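Hemby Records Request Counter Terminal
Product information for town and parish councils

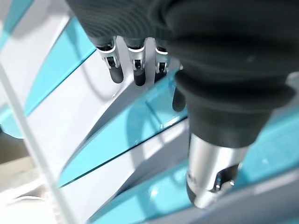
The terminal is a free-standing unit for the public area of a council office. A member of the public uses it to make a written request for council records, to pay any copying charge and to print a receipt. It is supplied by Wallner with the request form already loaded, and connects to the council's own register over the office network.

Request form

The standard form has 18 fields. Seven are compulsory: name, postal or email address, subject of the records, period covered, preferred format, date and signature. The remaining fields can be hidden by the records officer from the settings page. A council that has its own form can have it set up in place of the standard one, provided the compulsory fields are kept. The wording of any declaration above the signature is the council's responsibility.

Each request is given a reference on submission. The reference is printed on the receipt and shown in the register. It cannot be edited or reused, including where a request is withdrawn.

Register

Requests are listed by date of receipt. The officer can mark an entry as open, awaiting clarification, passed to another body, answered in full, answered in part or refused. Where an entry is marked as refused or answered in part, the reason must be entered before the record can be closed. Time limits are entered once at installation. Entries nearing their limit move to the head of the list and are shown in bold.

The register can be exported as a spreadsheet file or a plain text file. Names and addresses are left out of the export unless the officer selects the full version, for which a second password is needed.

Charges

Copying charges are set per page, per format or as a fixed sum. A page allowance before charging begins can be entered separately. The terminal takes card payments only. Councils that accept cash or cheques should record these at the counter using the manual payment screen, so that the receipt carries the same reference as the request.

Specification

Height: 125 cm
Screen: touch, with raised-edge keyboard below
Printer: thermal, single roll, front loading
Document tray: A4, lockable
Network: wired; wireless module available as an option
Stored requests when offline: 1,233
Languages: English and Welsh as supplied

Stored requests are sent to the register when the connection is restored. They keep the date and time at which they were submitted, and the time limit runs from that date. If the store is full the terminal shows a notice directing the user to the counter and accepts no further requests.

Installation

The unit needs a level floor, a mains socket and a network point. It should not be placed where the screen can be read from a waiting area. A side screen (order separately) is available for offices where this cannot be avoided. Fixing bolts are included but are not required on carpet tile.

Installation is carried out from the Harkville depot. Councils served by the Plosgate depot should allow an extra visit for network testing. Training for the records officer and one deputy takes place on the day of installation and is included in the price.

Orders and support

Orders placed in September under the previous price list will be honoured. All others are subject to the list in force on the date of order. Quotations are given in writing and should be requested by the clerk or another authorised officer.

Replacement paper rolls, tray keys and the side screen can be ordered using the parts form. Quote the serial number from the plate inside the printer door.

Page revised 18/10/2026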